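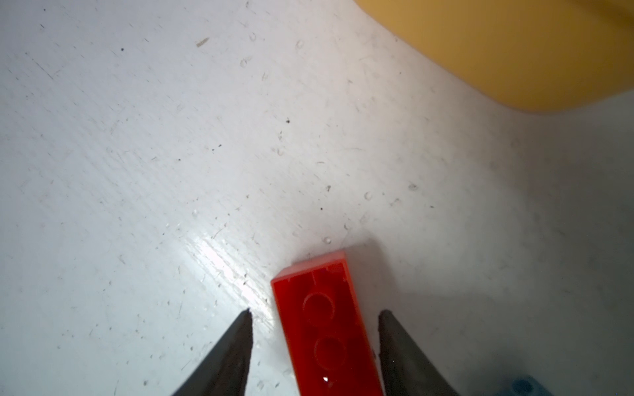
Brelport Brick Gallery
Section 8: Red, single-row

Home | Sections | Condition terms | Loans | Contact

This section of the gallery covers the red rectangular bricks in the Brelport holdings. The bricks are play-grade, bought in mixed lots and sorted by color first, then by stud layout. Entries are kept short. Full measurements are in the printed list, which can be requested from the contact page.

Section maintained by Rocío Carrillo. Last revised 23 March 2018.

Entry 8-13
Red brick on white tabletop. Two round studs in a single row along the length, seen on the top face; the near end of the brick is outside the picture, so the stud count should not be taken from it.
Finish: glossy, saturated red. The far end face reads slightly lighter and more orange where it catches the light. A small white highlight sits lower down on the plastic.
Molding: one faint line on the top face, just inside the far edge, running a short distance down the length. It is easy to miss at screen size.
Surface: flat white top with dust, fine scratches, small dark flecks and a few faint circular marks. Shadow falls to the right of the brick.

Notes on reading the entry

Stud outlines. Red on red gives very little contrast. The studs show as soft rings, a shade darker than the surface around them, and the outlines are weaker than they are on the light-colored bricks in the other sections. Contrast has not been raised. Raising it separates the studs but shifts the red toward orange, and the color column in the printed list is matched by eye against the pictures.

Highlights. A bright spot on glossy plastic is a reflection and is not recorded as wear. Wear is only entered when it can be felt with a fingernail or seen from two directions. If a loan copy shows a white mark in the same place under different light, report it.

Molded lines. Lines on the top face are listed as molding when they are straight and start close to an edge. Lines that wander, cross a stud or change depth are listed as scratches. Borderline cases are marked "line, unassigned" and left for a second look.

Background. The white top is used as it is. It has its own marks, and they are not to be confused with marks on the parts. Specks outside the outline of a brick belong to the table. Specks inside the outline are checked against the part before they go into the condition column.

Color terms used in this section

Red: the standard bright red. Most of the section.
Red, dull: same color with the gloss gone, usually from washing in hot water or from storage in loose grit.
Red, orange cast: a real difference in the plastic, visible on all faces. A lighter tone on one face only is lighting and does not qualify.

Handling and storage

Bricks in this section are kept in Umali drawers, 20 to a drawer, studs up. Dust is removed with a dry soft brush. Water is used only when the brush fails — lukewarm, no soap, air dried on a towel out of the sun. Do not stack bricks for storage. Clutch wears with repeated fitting, and two bricks left joined for a long period can mark each other around the studs.

Drawer labels carry the section and entry number. The bricks themselves are not labeled or written on. If a brick is found out of its drawer, match it against the printed list before returning it. A brick that cannot be matched goes in the tray marked Bralero, and the tray is cleared in June.

Corrections

Entry 8-13 was listed under "Red, orange cast" in an earlier version of this page. The term came from the end face alone and has been changed to "Red."
The storage note previously said 13 to a drawer. That figure applied to the old Pukix drawers, which are no longer in use.

Corrections to color or molding are welcome. Include the entry number and say which face you are describing. Messages without an entry number are hard to act on.

Previous section: 7, White, single-row
Next section: 9, Red, double-row

Back to top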